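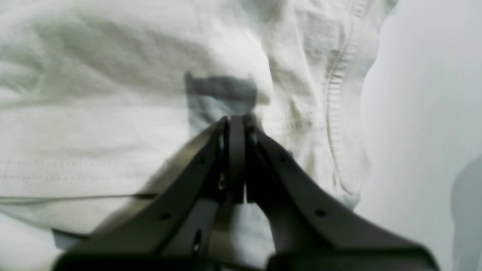
White cloth, crumpled

Topic: Strange offer from a garment supplier, do I answer?

spyros_o
Hello all. I run a small web shop for printed work shirts, two people, no office. In September I got three messages through the contact form from a company called Flirkesari. They write that they saw our shop and want to be our "long time partner of white shirt." Price is 2 dollars per piece, minimum order 135 pieces, shipping included. They ask for my company address and a phone number so they can send a sample. Has anyone dealt with them? I pay much more than this at the moment, so I am a little tempted.
Spyros Omerović

kettlehill
Delete. I get one of these every morning before coffee. Last week it was conveyor belts. I sell candles.

Pascal B.
I would not delete so fast. Our present supplier, Kasten, also came to us by a cold message with terrible grammar, and we have ordered from them for years now. My own first messages to customers in English were not better. Bad English only means that the person who wrote it is not English.

kettlehill
Grammar is not my problem with it. They "saw our shop" and never say one thing about the shop. It's the same text to ten thousand people.

Pascal B.
Yes, it is a mass mailing, I agree. But a mass mailing can come from a real factory. Spyros, ask them three things: the registered company name, the weight of the fabric in grams, and a pro forma invoice with bank details. A real exporter answers this in one day. The other kind will ask again for your phone number.
Pascal Buschmann

mona_prints
2 dollars with shipping for a cotton shirt? Where is the profit? Sorry, but I don't see how this can be real at 135 pieces.

spyros_o
Thank you for the replies. I wrote to them at 9 in the evening and the answer came before midnight. The fabric weight they did not give. The invoice they sent, but the account belongs to a firm with the name Tromberg, and this name is nowhere on their website. When I asked, they said it is "our finance friend."

kettlehill
Ha. There you go.

Pascal B.
Then I would stop. Some exporters do use a trading company for payments, this is not rare, but then they can show a contract between the two. "Finance friend" is not a contract. I still think it was right to ask.

mona_prints
Did you give them your phone number? My cousin did with a similar outfit and had 33 calls in one month.

spyros_o
No, only the shop email, which they had already. I have marked the address as spam – now there is a new one from them in the form, the same text but about aprons.

dw_embroidery
Put a captcha on the form. We used Visitz for this and our junk went from 69 messages a week to almost none. You lose a real customer sometimes who can't be bothered.

kettlehill
I tried a captcha and my older customers hated it. A simple question works better for me, like "what color is snow."

spyros_o
I will try the question first. And I stay with my old supplier for this season – if somebody knows a good one with small minimums, please write me a private message.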